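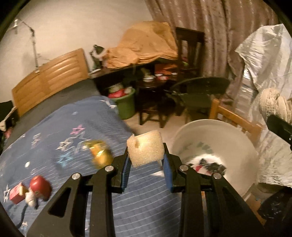
Kastora Home Board > Bedrooms & Guest Rooms
Topic: Guest bed, dining room, workshop, all one room. Help.

wastby_waqas
December 24, 2022
My in-laws land in 3 days and the spare room has become the place where things go to think about what they've done. There's a bed in it, with the star bedspread my niece picked out, and the bed has toys on it. There's a desk with a green lamp and a blanket that has been "about to be folded" since Thanksgiving. Two tables' worth of stuff, two chairs too many, a bucket under the desk and a big white basin. I own a Stamwood underbed drawer, still boxed. Where do I start?

RaziaAbbasi
Start with the basin. A basin that size is never just a basin, it's a laundry pile with walls. Whatever cloth is in it goes to the wash, then the basin goes to the bathroom and you've gained a whole corner.

fahad_l
Disagree. Bed first, always. Once the bed is clear you have somewhere to sort everything else.

RaziaAbbasi
And then at midnight your guests are lying on the sorting.

fahad_l
That happened to my brother one time, Razia.

jmirani
Fold the green chair and put it behind the door. It folds. It has been waiting for you to remember this.

wastby_waqas
The green chair is where I sit to take my shoes off.

jmirani
You have a bed.

wastby_waqas
It has toys on it.

Soomro_H
Keep the little round table, move it next to the headboard. Take the bowl and dishes back to the kitchen first, obviously, unless your in-laws like a snack with some history. The desk can stay if you clear the blanket. And I'd skip the underbed drawer - I have 2 of them and they are where my winter socks went to retire.

RaziaAbbasi
The drawers are fine if you label them. Mine came from the Stamwood outlet and they still roll.

Soomro_H
Mine roll too. I just don't know what's in them.

wastby_waqas
Update: basin is out, green chair is folded (happy, jmirani?), dishes are in the sink. Toys are in the bucket, and what was in the bucket is now on the bed. I'm told this counts as rotation.

fahad_l
So the bed is the last thing. Which is what I said, only backwards.

wastby_waqas
Does anyone know if the Stamwood drawer needs a screwdriver? Mine is somewhere in that room.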